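Queue Times and Crowd Flow at Torport: Final Project Report
Submitted 14 July 2022

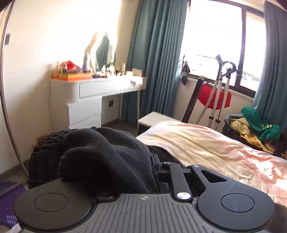

Deok-su Um thought we had picked the wrong ride. At our first check-in he told us that the big coaster gets all the attention, but the line everybody complains about is the one for Balura, the indoor boat ride, and that if we wanted to learn something about waiting we should go and wait there. So we did!

Our question was simple. Does the posted wait time at Balura match the time guests really spend in line, and if not, when is it off? Torport reopened its indoor rides in November with a new loading pattern, and the posted times are still worked out the old way, from how far back the line reaches.

Method

We handed colored cards to guests as they joined the line and collected them at the boats, with the time written on at both ends. Over the whole project we got 162 usable cards. A few came back folded up or with no entry time, and we left those out. We also noted the posted time whenever it changed, and whether the Clenero show next door had just let out.

Results

On quiet mornings the sign was very good, usually within a few minutes. The fun part came after lunch. When Clenero emptied, the line filled so fast that the sign couldn't keep up, and our longest posted wait, 60 minutes, was put up when the worst of the rush had already gone through. Guests who joined right then had a much shorter wait than they expected (they were thrilled, and so were we).

The park's planning sheet gives Balura a capacity of 1360 riders an hour with every boat running. We never saw that. With boats held for families and strollers being parked, 1000 was a better number to use in our model, and the predicted waits lined up nicely with the cards once we switched.

What we would change

We'd start with the show schedule. Moving one Clenero performance a little later would spread out the rush — and it wouldn't need any new equipment. We'd also love to test a second entrance by the Zariņš bakery, where there is already a covered walkway.

We didn't get to measure rainy days, so the model shouldn't be used for them yet. The card data and the spreadsheet are in the shared class folder.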